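Notebook, packing hall, Trernodberg
13/07/2025

Sunday, hall quiet, writing up before the week starts again. Bit of a jumble, sorry.

Where we are. Divden cell on line 2 ran all its shifts last week. 690 cases out on the best shift, 626 on the worst. Worst one was mostly waiting for pallets, arm stood there with nothing to put things on. By hand line 2 did less than that but it never stood still for a pallet either, someone just walked off and fetched one. Need to say this in the report to Derner, they only look at the top number.

Stops: 151 logged on the cell for the week. Went through the log Friday evening. Big heap of them is "grip not confirmed" and nearly all of those are clear bottles. Cartons fine. Tubs fine. Tins fine apart from the dented ones. Clear bottles the cell either misses the edge or squeezes too far down and the thing tips. Each stop = someone has to come over, open gate, take bottle out, close gate, reset, sign. Signing is the slow bit. Could the sign-off be one sheet per shift?? Ask.

What it's done to the jobs. Writing this down while it's fresh, wasn't in the plan at all.

- Packers on line 2 used to be side by side, talking all day. Now one at infeed, one at outfeed, cell in the middle, fence in between. Two of them told me they'd rather be back on line 1 even though its heavier. Not the lifting, the company.
- Wrists and shoulders better. Everyone says so incl. the ones who don't like the cell.
- Breaks have gone odd. Cell doesn't stop so breaks are staggered, so people eat alone. Easy to fix, stop the cell for the long break. Costs us a bit of output. I'd do it.
- Resets have turned into a job but there's no grade for it. Same 7 people get called every time as they're the ones who did the Piątek course. They're doing it on top of thier own work. Either pay it or train the rest. December was the date given for the second course, far too late, push.
- Night shift not asked about any of this so far. Go in one night and ask.

Also the beeper. Change the beeper. Same pitch as the forklift reversing and people have started ignoring both. Maintenance say it's a menu setting, so why has it been like that for weeks.

Fence panel by outfeed rattles, cable tie for now, proper bracket on order. Spare suction cups are in the blue drawer NOT the cupboard, label is wrong, have crossed it out.

Bottles then. Plan is to let the packers show the grip by hand with the hand-held gripper and feed the recordings back to Divden, instead of me typing in offsets until home time. I like it for a second reason, the people who know how to pick up a bottle get a say in how the cell does it. One of the packers takes a bottle high, just under the cap, and tilts it in as she goes; she's never been asked why, she says the bottom always swings. Want that on record with the time paid as normal hours, agreed in writing before anybody does more of it. Small blue-cap bottles first. With one down in the black mesh it sits with a bit of a forward lean, top half still clear of the opening, so there's cap and label to see and that should help with the confirm problem. Big one with the red label is on the lower shelf, do that after, doubt it will seat the same way. Marker card is up by the desk, leave it where it is between takes or we lose the lot. To do Mon: hours sheet, pallet call for line 2, ring Piątek re course dates, beeper.

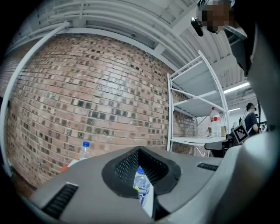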